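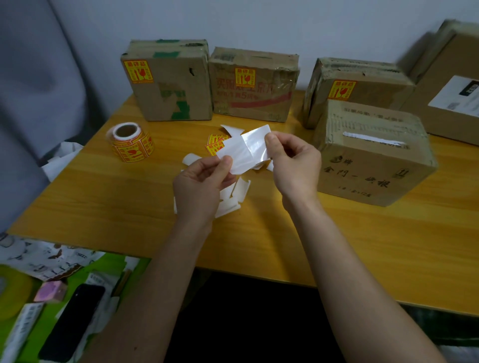 I've been selling my grandmother's teacups online since April, and the thing that has saved my sanity is the Gitent packing tape dispenser (the heavy desktop one, in gray). I paid 18 dollars for it and expected very little, to be fair! It sits still while you pull, it cuts clean, and the tape doesn't roll back on itself – which my old Poline did every single time, usually while I was holding a box shut with my elbow. The blade cover is stiff and I do wish it came with a spare blade. Still, I've sent out 185 parcels with it and I'd happily buy another for my sister. Four and a half stars from me.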